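Residency Diary: August

Entry kept for the Histora Archive Trust, Brelham reading room

The reading room opened to staff at 8:30 a.m. The morning was given over to the Stitberg parish papers, which arrived last month in better order than the inventory had suggested. The deposit comprises 558 items, most of them letters, receipts and school registers. The earliest registers are in a clear hand and will present few problems. The later ones, up to 1950, were kept in pencil and have faded badly along the outer margins. Work on these will need to be done under the north windows, and only during the brighter hours.

Mr. Teodor Domański joined the session at ten o'clock to review the draft catalog headings. It was agreed that the school registers will be entered as a separate series. The previous arrangement placed them under parish accounts, presumably because the fees were collected by the church office. Mr. Domański observed that a reader looking for a grandparent's name would be unlikely to search under accounts. The headings for baptisms and marriages will stand as drafted.

Some discussion followed on the spelling of place names. The village appears as Stitberg, Stittberg and, in one run of letters, Stidberg. The catalog will give the modern form first and the written form in brackets. The same rule will apply to the farm at Barua, whose name was changed by its owners at least once and is crossed out and rewritten on several of the receipts. A note to this effect is to be placed at the front of the finding aid.

Lunch was taken in the lower building.

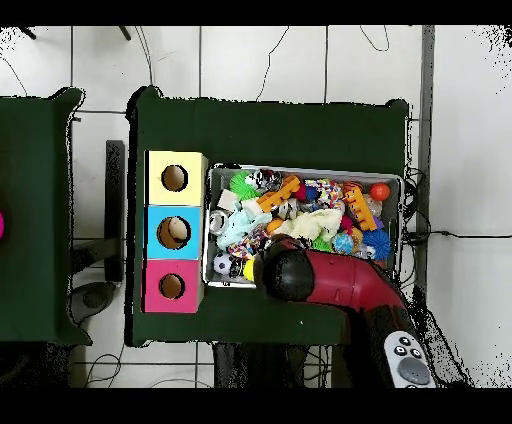
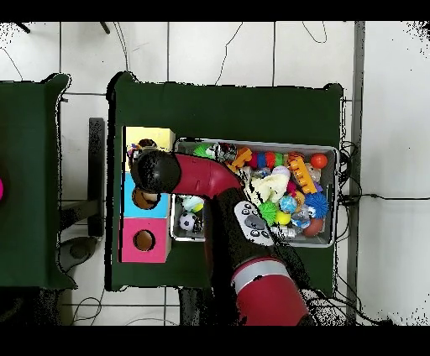
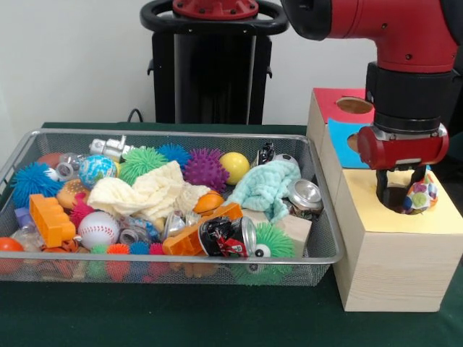

Lower building, August: colored boxes and a tray of toys on the green worktable.

The remainder of the afternoon was spent on the letters of the miller's household at Barua. There are two principal writers, a mother and her elder daughter, and their hands are similar enough to have been confused in the inventory. The daughter crosses her sevens and signs with an initial only. The mother dates nothing. Her letters can be placed in order by reference to the price of flour, which she mentions on nearly every page, and by the progress of a dispute over a shared well. The neighbor's replies have not survived, or were not deposited. On the mother's account he was unreasonable in every particular.

One letter deserves a fuller note. It describes the first day of the new schoolhouse, with the benches still smelling of varnish and the stove refusing to draw. The children were sent home before noon. The school register for the same autumn records a full day's attendance. Both documents have been flagged, and a cross-reference will be added once the date of the letter can be fixed with more confidence.

The condition of the receipts remains a concern. Many were folded in four and stored on a wire spike, and the center of each sheet is torn. A request for additional interleaving tissue was submitted to the supplies office at 3:45 p.m. The humidity reading in the strong room was within the accepted range at both checks.

Mr. Domański has taken the revised headings to read overnight. The box of undated letters has been returned to the second shelf, with a slip marking the place reached. Work tomorrow will resume with the letter concerning the repair of the mill roof, of which the second page is at present missing.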